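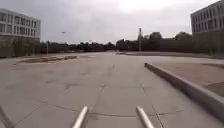 1. Background

The task set for our module was to look at a small drainage problem and suggest a repair the owner could afford. We chose the surface water drain behind the Akasier workshops, where the yard floods after heavy rain. The owner, Ní Chonaill, had already paid for two call-outs from a drain clearing firm and the flooding came back both times.

The drain is a clay pipe laid in short lengths with mortar joints. It takes water from the roof and from four yard gullies, and runs to a soakaway in the rough ground beyond the fence. The length from the last gully to the soakaway is 40 metres. No foul water goes into it.

2. What we did

We lifted the covers in November and put dye down each gully in turn. Dye from three of them reached the inspection chamber within 2 minutes. The fourth took 14 minutes and came through very faint. We then hired a push-rod camera from Trandia and sent it up from the chamber.

3. What we found

Roots had come in at two joints, both on the side nearest the hedge. Past the second joint the pipe had dropped and was holding water, so the camera could see very little for the next metre or so. Silt had settled in the dip — mostly roof grit and leaf mould.

The soakaway was in better shape than we expected. We filled it from a bowser and the level went down steadily, though we only had time to run this test once.

4. Options

Jetting alone is the cheapest job but leaves the dip as it is. Castemico quoted for a liner, which would keep the roots out and would also follow the sag. Digging out and relaying the dropped section in plastic pipe costs more than 10 times the price of a jetting visit, going by the quotes we were given.

We recommend relaying the dropped section, with a new silt trap at the fourth gully. The trap should be emptied every autumn after leaf fall.

5. Problems with the work

Our first set of levels had to be thrown away — the staff was read from the wrong end. The second set is in Appendix B.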